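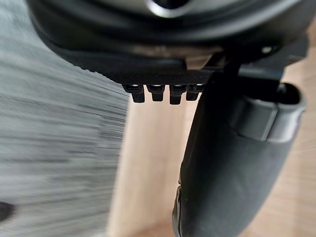
Workshop tips: working beside the robot arm

Collected at the Hetbridge workshop of Hrnčiar, updated 2026-09-21

The arm took over the picking up and laying down of textile pieces in November. Before, two of us did it by hand for the whole shift. These notes are for colleagues who come new to the bench.

Wipe the grip pads at the start of the shift with a dry cloth. Fibres collect in the pattern of the pad and then the pieces slip. Do not use oil or window cleaner.

Give the arm one piece at a time, flat, with the thick edge away from you. If a corner is folded under, press pause and straighten it. Please do not reach in while it moves, even if you are quick.

Sweep the floor under the arm before lunch also, not only in the evening. Loose threads go into the joints.

Check the bolts on the gripper every 12 days with the short key. Hand tight and then a small quarter turn – more than this damages the plastic. The key lives in drawer 3 and must return there.

Keep long sleeves buttoned, and hang the lanyard inside the shirt.

What is different for us? The shoulders are better, I can say this for myself. But the eyes are more tired, as now we watch instead of lift. Lucero Restrepo asked that we change places every hour, one at the arm and one at the folding table, and it helps. When she was at the Skillevville site they did not change, and people became bored and missed faults.

On a good day we finish 504 pieces. Nobody should try to beat this number by making the arm faster. The speed setting stays at 9 and only the shift leader may touch it.

If the arm stops by itself, write the time and the code from the screen in the blue book, then restart it once. If it stops again, call Lucero.

Training places for the next course are booked through Pretix – bring your own gloves.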